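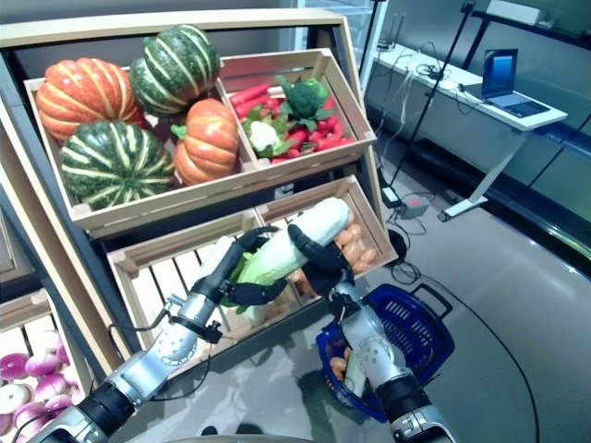
Tallico Circle

Tallico Circle is a four-way road junction on the eastern side of Stiston, where Tallico Road meets Lison Avenue. Despite the name, it is not circular. It was laid out as a roundabout, rebuilt as a signalized crossing, and has kept its original name through two attempts by the town to change it. It is best known locally as the subject of the longest-running argument in the history of the Stiston town council, which has produced several reports, two public hearings and one additional left-turn lane.

Location and layout

The junction sits at the foot of the hill below the Lu Creek bridge. Tallico Road crosses it from north to south and carries most of the through traffic, including trucks headed for the grain elevator. Lison Avenue crosses from east to west and carries everyone else. The northbound approach has two lanes, one of which ends shortly after the lights, a feature described in the original engineering drawings as "temporary."

A triangle of grass on the southwest corner is the only surviving piece of the old roundabout. The town owns it, the county mows it, and a bench on it faces the traffic.

History

The roundabout was built when the eastern subdivisions were still mostly fields. Its central island was wide enough for a flagpole and a bed of junipers, which grew until drivers could no longer see across. Trimming the junipers was discussed at length. They were eventually removed by a milk truck.

The council then voted to replace the roundabout with traffic lights, on the grounds that lights would be safer and easier for visitors to understand. Construction closed Lison Avenue for 36 weeks, about twice the period announced, and the detour sent traffic past the elementary school. Parents objected and the detour was moved past the hospital, whose board objected in turn. For the final stretch of the work there was no signed detour at all, and residents generally agreed that this was the best of the three.

Left-turn dispute

The present controversy began with a proposal to ban left turns from Lison Avenue onto Tallico Road during the evening rush. A traffic study had found that a handful of turning cars could hold up the whole westbound lane through an entire signal cycle. The study recommended that drivers continue to the next block and make three right turns instead. Residents of the next block had not been consulted, and introduced themselves at the following meeting.

A petition against the ban collected 205 signatures. A rival petition in favor collected fewer, although its supporters noted that several names appeared on both. The council responded by commissioning a second study, which reached the same findings as the first and the opposite recommendation.

At the public hearing in November, speakers were given 4 minutes each. Topics raised included the turn ban, the timing of the pedestrian signal, leaf collection, and whether the town ought to have kept the junipers. The council adopted a compromise under which left turns remain legal but are discouraged by a sign. The sign was placed behind a utility pole and has since been moved to a spot where it can be seen by drivers who have already turned.

The extra turning lane was added the next year, using a strip of ground left over from the old roundabout. It holds three cars, or one grain truck.

Name

Because visitors kept reporting that they could not find the circle, the council twice considered renaming the junction. "Tallico Crossing" failed on a tied vote. "Lison Corners" passed, but the replacement signs were ordered with the name spelled "Lisbon," and the money for a second set was spent on road salt. County maps use Tallico Circle, the bus timetable uses Lison Corners, and most residents say "the lights," although Stiston has other lights.

Traffic

In the second study, roughly 3,000 vehicles passed through the junction on an ordinary weekday. The count was taken during a week when the Lu Creek bridge was down to one lane, and both sides of the dispute have cited it.

See also

Lu Creek bridge
Roads in Stiston
Stiston town council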